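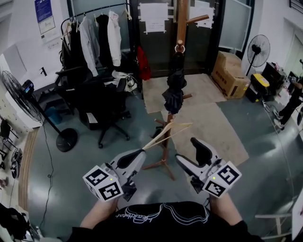
Coat stand or clothes rack for hangers?

Posted by Dorottya Pap, 2024-06-21

We have a wooden coat stand with short pegs at the top and a ring under them, and also a black metal rack with a rail. Wooden hangers slide off the pegs as soon as someone brushes past. The umbrella is fine on the ring. Is there a way to make hangers stay on the stand, or should everything go on the rail? The stand is a Brurkby, bought in February.

Stavros Lazarević

Pegs are for loops and hoods. Put anything on a hanger on the rail and use the stand for coats hung by the collar loop, bags and the umbrella. If you must use a peg, wrap a rubber band around it 2 or 3 times near the tip. It holds a light shirt but not a winter jacket.

Spread the weight too. Mine tipped over with all the heavy coats on one side.

Gizella Kelemen

rubber bands dry out, I use felt strips

Géza Bakos

Check the legs first. If the stand rocks, tighten the screws underneath before you hang anything on it. I had the same trouble with hangers and ended up moving them all to the rail.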